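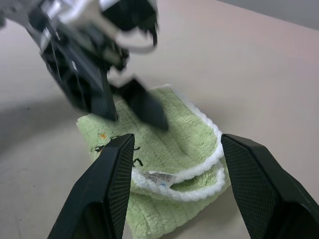

Folding towels: what a machine can do, and what you still do better

Many readers write to ask if they should wait for a robot before they buy another laundry shelf. My short answer is, do not wait with the shelf. My long answer is this page. I have collected my notes on which chores a machine can do today, which ones it can do with your help, and how you can make your towels, dishes and workbench easier for any helper, with motors or without.

I worked for many years in a small hotel laundry, and later in a repair shop, so I look at these things from the side of the person who must do the work again when it was done badly.

Why a towel is difficult

A plate has one shape. A towel has a new shape every time you put it down. When two arms work over a folded green towel with a thick white border, they have to find out which white edge is the top layer and which one is under it. For us this is easy, we feel it with the fingers. A machine which works mostly by looking sees white next to white. The care label makes it worse, because it sits in the fold like a small corner and a gripper can take it for one.

You can try this yourself. Put on thick winter gloves, close one eye and fold a bath towel in thirds. I needed three attempts, and my result was not nice.

Tips for towels (good for people too)

Shake every towel once, hard, when it comes out of the dryer. Most bad folds begin with a corner that was turned inside.

Lay it on a table that has a different color from the towel. I had a white table and white towels for years, and I lost the edges all the time. A pale table with a green or dark blue towel is much better for tired eyes in the evening.

Find the care label first and turn that side down. If the label is large and stiff, you can cut it close to the seam, but write the washing temperature on a card inside the cabinet before you do so.

Fold the long side first, then in half, then in half again. The fold should look to the front of the shelf, so you can pull one towel out and the others stay in their place.

Do not press a fluffy towel flat with the hand. It goes up again after a minute and the pile becomes crooked. Let it be a little thick.

Ribbed towels have a direction. Fold with the ribs or straight across them. If you fold at an angle, the border will not meet the border.

How the chores stand today

I made this list for myself and I change it when I learn something new. The last change was in October.

Vacuuming: yes, on flat floors. Pick up cables and socks before. The corners you still do by hand, once a week is enough.

Mopping: partly. It keeps a clean floor clean. A sticky spot of jam wants a person with a wet cloth.

Washing dishes: yes, and for a long time already, if we are fair and count the dishwasher as a robot. Loading and unloading it is another question. Glasses are clear and thin, pans are heavy on one side. I would not give my glasses to a gripper yet.

Washing and drying clothes: yes. Between the washer and the dryer we still need somebody.

Folding: slowly, and in good conditions. Small square things like washcloths and hand towels come first. Shirts are harder, and fitted sheets are hard for everybody. I have no tip for fitted sheets which I believe in.

Ironing: no. There is heat, steam and buttons. I would not leave such a machine alone in a room.

Cleaning the bathroom: no. Too narrow, too many different surfaces, and the liquids are strong.

Sorting screws and small parts: yes in a factory, where the same part comes all day. In a home garage, where the coffee can contains everything since your grandfather, no.

Sweeping the shop floor: the big flat area yes, under the bench no.

About speed

People look at the demonstration films and are impressed, and I am too. But look in the corner of the film, sometimes it is written that it plays faster than real life. When I worked in the hotel, a new person needed 30 seconds for a bath towel in the first week, and this was considered slow. For a home, speed is maybe not so important. If the machine folds while you sleep, it can take its time. In a laundry it is different, there the next cart is already waiting.

Two arms are a real help for this work - one holds, the other pulls the edge over. With one arm the cloth slides away on a smooth table. It is the same with children who learn to fold, they always want to use one hand because there is a toy in the other.

The gripping surface matters also. Smooth plastic on terry cloth takes either nothing or too much. A pad with a fine cross pattern holds better. In my kitchen I use the same idea: a piece of rubber shelf liner with a grid pattern, under the cutting board and also for opening jars.

Prepare the place, not only the machine

If you one day get a helper machine, or if you already have a simple one, this preparation will save you anger. I learned part of it from the robot vacuum and part from the shop.

Clear the table completely. A spoon at the edge of the work area will be pushed, and then it will be on the floor.

Keep the light even. A lamp behind you throws your own shadow on the work. An arm that reaches over the table does this too, and a gray shadow on a pale table can hide crumbs and small stains. Two weaker lamps from two sides are better than one strong lamp.

Wipe the table before clean laundry goes on it. Small dark specks stay on light cloth, and you will see them only when a guest has the towel in the hand.

Check loose cables. In the shop our rule was that no cable hangs where something moves. At home I use short Velcro strips, a pack of 100 costs little and lasts for years.

Give every kind of thing one basket. Towels with towels, socks with socks. A mixed basket is difficult for a machine and it is boring for a person.

Keep fingers, sleeves and cats away from anything with a motor. Learn where the stop button is before you learn the other buttons.

A simple test before you spend money

When a seller shows you a machine for chores, ask to bring your own towel. Not a new one, an old one, a little hard from the line, with a loose thread. Throw it on the table in a heap and see what happens. A towel which is already folded once is half of the work done, and I have noticed that demonstrations like to begin there.

Ask also what happens when it fails. A good machine stops and waits. A bad one continues to fold air.

Ask how you clean the grippers. Lint goes into every small groove. My dryer filter collects a gray blanket after three loads, so I can imagine how a textured pad looks after a month.

At last, ask how long you must stand beside it. If I have to watch for 21 minutes while it does a small pile, I can do the pile myself and listen to the radio.

What I do for now

I fold on Tuesday evening, after dinner, when the table is free anyway. I put the towels in one pile and the kitchen cloths in another, and the things without a partner go in a bowl on top of the washer. The vacuum drives in the hallway at the same time, and every week it gets stuck at the same door mat, so I roll up the mat before I start.

If you have a machine at home that folds, and you use it for more than a few weeks, please write to me with the kind of towels you have and how thick they are. I would like to add your experience to the list above, especially for bath towels with a heavy border.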